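Ticket 439: Red shirts coming off the folding table creased, tags showing
Status: Resolved
Opened by: Nandini Sundaram
Area: Laundry finishing, table 2
Priority: Low

Description of problem
Red T-shirts from the Emton order are being stacked with a crease running across the chest. In some of them the tag pokes out of the top fold. Other colors in the same order are fine. First noticed in June when a stack was opened at the packing bench. Of 131 red shirts checked, 20 had the crease.

Expected result
Shirt folded flat, sleeves in, tag inside the neck, no line across the front.

Log

8:40 am
Pulled a stack from the shelf and opened it. The crease sits at the same height on every bad shirt, so I don't think it comes from the dryer. Dryer creases land anywhere.

9:15 am
Checked the dryer settings anyway. Same cycle as the white and gray shirts. Switched one load to the lower heat and took it out as soon as the drum stopped. No change in the crease. Put the setting back.

10:05 am
Looked at the shirts themselves. The red ones are from Oshima and the rest are from Brimard. The Oshima cotton is thinner and grabs at itself when you lay it down. If one end bunches up, the rest won't pull straight unless you lift it and start over. 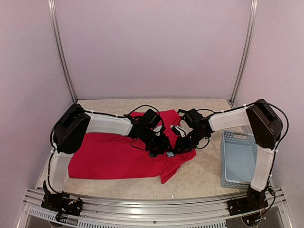
10:50 am
Tried spreading the shirt from the middle out to both ends before making the first fold. That took care of most of it. What was left came from the hem being tucked under, and you can't see that from the top. Running a flat hand under the hem fixes it - it takes a couple of seconds.

11:30 am
Tag problem is separate. The tag on the Oshima shirts is stiffer and flips up when the neck is turned over. Smoothing it down before the first fold keeps it in. Sinent asked if we could trim the tags. No, the size is printed on them and packing needs it.

1:20 pm
Folded 90 red shirts with both changes, left them stacked over lunch and opened all of them. Two had a faint line near the hem, none across the chest. All tags inside.

Workaround for shirts already on the shelf
Shake out, hang for an hour, refold. Pressing works too but leaves a shine on the red.

Resolution
Fold card for table 2 updated: spread from the middle, hand under the hem, tag down, then fold. Baskets of red shirts are to be filled halfway only - the ones at the bottom were getting squashed before they reached the table. Dryer settings unchanged.

Closed by N. Sundaram. Reopen if the crease shows up on the Brimard shirts.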